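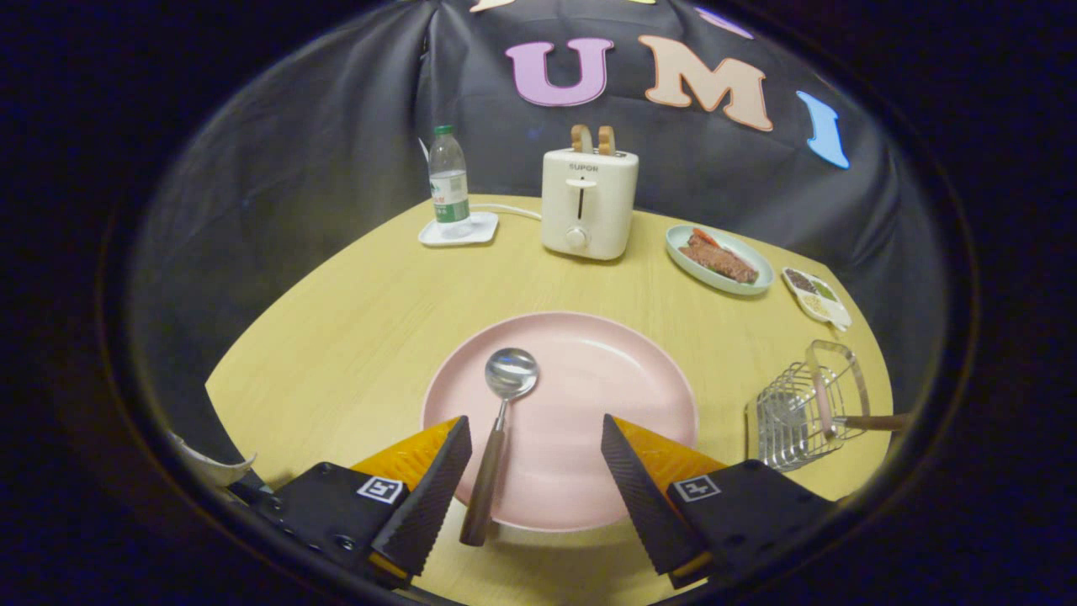 Breakfast for One: How a Small Table Gets Used

Najwa Qudah
Product and Interior Studies, second project
2/4/20

1. What I set out to do

The module asked us to study an everyday surface. Other people in my group chose a station ticket counter and a pub bar. I chose the breakfast table in the shared kitchen at Wadside, partly out of interest and partly to avoid the bus to Dosorside.

I wanted to find out how things are placed on a round table when one person is eating, and whether the shape makes any difference. My tutor suggested that a round table has no head and is therefore democratic. The toaster at Wadside has other ideas.

2. The things on the table

The table top is light wood, a honey yellow that flatters toast and shows every crumb. I kept to a short list of things: a large pale-pink plate, a spoon with a dark wooden handle, a plastic water bottle with a green cap, and a cream-white toaster with two slots. The bottle stands on a small white square with rounded corners, which my notes call a tray on one page and a coaster on the next.

The spoon was laid across the plate with its handle over the rim, towards the eater. I know that toast doesn't call for a spoon. Jam does, if you were brought up as I was.

3. What I noticed

The toaster rules the table. It stands at the back and its thin white cord runs off behind the bottle, so anything tall has to live with the cord as a neighbour. With two slices standing up in the slots it is also the first thing anybody looks at.

The plate takes the front and everything else fits round it. I had expected to write a good deal about the curve of the edge, but over 11 breakfasts it mattered mainly to my elbows, which had nowhere to go.

I tried the same layout on a square desk in my room. The bottle went straight into a corner and stayed there. On the round table it drifted – a little left one morning, nearer the plate the next – and the coaster was the only thing that gave it an address.

4. What I would change

A shorter cord would help, as would a smaller plate. I also measured the layout with a tape for only four of the breakfasts, having lent the tape to the Pinheiro group, who still have it.

The sketch plans are in the appendix, drawn at two scales by mistake.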